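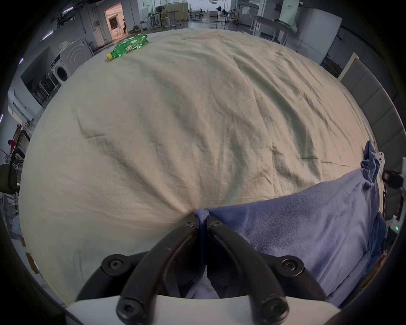 Figure 4. Pinching a fold of blue cloth with the hand-held gripper.

4. Working a cloth station with the hand-held gripper

This section of the Tuvenmont floor guide covers the cloth table: how to set it up, how to run a session, and how your day changes once the table is part of it. If you came over from the folding line, you already know more about fabric than any of our software does, and that is the knowledge we want to capture!

4.1 Before you start

1. Spread the cream sheet over the table. Wrinkles are fine. Leave them in.
2. Put the cloth on top in whatever state it comes out of the bin.
3. Check that both fingers open fully and close without scraping. If one drags, stop and tag the unit.
4. Wait for the indicator light before you pick anything up.
5. Sign in on the Graltov tablet with your own name. Sessions under a shared login can't be credited to your hours.

Caution: Keep your free hand away from the fingertips while closing. The pinch is light, but it will catch a sleeve or a loose ring.

4.2 Running a session

1. Start with the fingers wide open, low over the cloth.
2. Come in slowly and close on a single fold. If you get two layers, let go and try again. Retries are useful, so leave them in the recording.
3. Lift, move, and lay the fold down before opening.
4. Continue until the cloth is flat or 90 seconds have passed, whichever comes first.
5. Crumple the cloth again and press Next.

A full set is 28 cloths. Take a break after each set, away from the table, even if you feel great and want to keep going (plenty of people do in their first week).

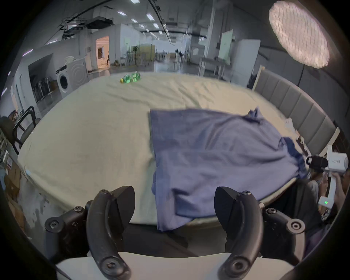
When two people share a table, agree on who moves first. One works the cloth while the other holds back with fingers open, and you swap after each set. Talk to each other the whole time. It feels silly for a morning and then it becomes the best part of the shift.

Note: The Bemen cart carries spare fingertips. Replace them in pairs, and write the change in the table log.

4.3 What changes for you

The automated folder we are training, Tarigan, will take over the plain flat pieces first. Those are the ones that wear out wrists, and we are thrilled to hand them off. Odd shapes, stained items and final checks stay with the crew. Folding line staff rotate through the cloth table in October, at the same pay grade, and everyone who completes 1,000 recorded folds can apply for a trainer post.

Trainers review other people's sessions and decide which ones the machine learns from. Trinidad Echevarría moved up from the line this way and now runs the review desk. Bring her your strange cases: the corner that always rolls under, the hem that fights back. She loves them.

Note: Your fold count is not a speed target. Supervisors see completed sets only.

4.4 Closing down

1. Open the fingers and set the gripper in its cradle.
2. Charge to 100 percent before the next shift.
3. Leave the sheet on the table and return the cloths to the bin.
4. Sign out on the tablet.

Section revised 2025-10-18. Continue to Section 5, Review Desk.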